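Ticket 4582: Seat draw puts late entrants on broken tables
Product: Nitum tournament clock and seating
Site: Prumside card room
Opened by: Tomoyo Takagi
Handled by: Minoru Mizuno
Status: Fix in place, watching

September 16, 2019, first report
Love the new seating screen, the players do too! One snag though. We had 82 entries in the Chaudhry Memorial hold'em, and after we broke table 2 the draw kept sending late entrants to it. The clock and blinds were fine throughout.

Reply from Minoru
Thanks Tomoyo, great report. Could you send me the event log, and tell me if you broke the table from the floor tablet or the main desk?

Tomoyo
Floor tablet. Log attached. I tried it again from the desk with a dummy event and the table closed properly, so I think you're on to something!

Minoru
Found it, and what a lovely little bug. The tablet marks the table closed on its own list but doesn't tell the draw until the next level starts. Your levels are 45 minutes, so anyone registering in that gap could land there. For now, break tables from the desk. If you must use the tablet, press Refresh Draw straight after.

Tomoyo
Refresh Draw works a treat. We ran the evening turbo with 46 players, broke tables from the tablet all night and every late seat was good. The dealers are thrilled (so am I).

Minoru
Brilliant! The proper fix is in the Cadis build, which I've now put on your desk machine and both tablets. You shouldn't need the button any more.
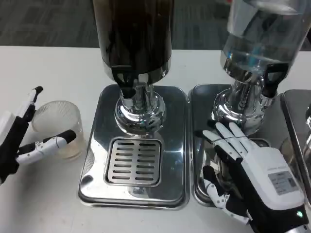
Please leave it in your dealers' notes until the November series is over, all the same, and send me the log from the first big field you run on the new build. I'll keep this ticket open till then.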